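Hi, I'm Apostolos Andreadis and I look after memberships and the small grants for the Ngau Community Association. I get the same emails most weeks (no complaints, I like getting mail!) so I've put my usual answers on one page.

## Who can join?

Anyone 16 or older who supports what we do. You don't need to have been born in Ngau, or have family there, or speak the language. My own connection is by marriage and I've been made very welcome.

## What does it cost?

It's $40 a year for one person or $60 for a household. A household is whoever lives at your address, so grandparents and grown-up kids are all covered. If that's a stretch at the moment, send me a note and I'll waive it, and I won't ask you why.

## When do I have to renew?

Memberships run to the end of December, whenever you joined. I send a reminder by email, and then another one, and then I start phoning people. Please renew after the first one!

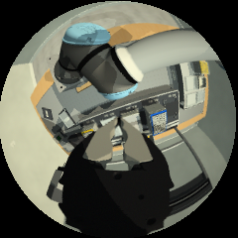
## Can I vote straight away?

Not quite. You need to have been a paid-up member for 60 days before a general meeting. In a household membership, every adult gets a vote, but each of you has to be named on the form. People forget that part all the time, and I end up chasing names at the door.

## How do the small grants work?

We fund projects up to $2,000, mostly for language classes, youth sport and cultural events. Fill in the two-page form, attach a simple budget and send it in. I'm happy to read a draft first (I'd much prefer it, to be truthful, as most of the ones we knock back have a budget that doesn't add up).

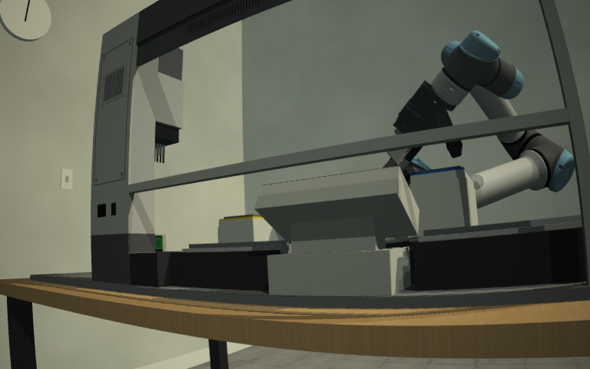 *A robotic arm at work in a lab automation workcell (computer rendering).*

## Do I have to report back?

Yes, but it's short. One page on how it went, plus your receipts, within 60 days of finishing. Any unspent money comes back to us and goes into the next round.

## Where does the money come from?

Member fees and the Plirkoda dinner, mainly. The last dinner brought in $2,705 after we'd paid for the hall and the band, and that was our best year yet.

## Is there a branch near me?

We have two, Wundia and Funelberg. If you're somewhere else you can still join, and you can come to meetings by video.

Page last updated 4/10/26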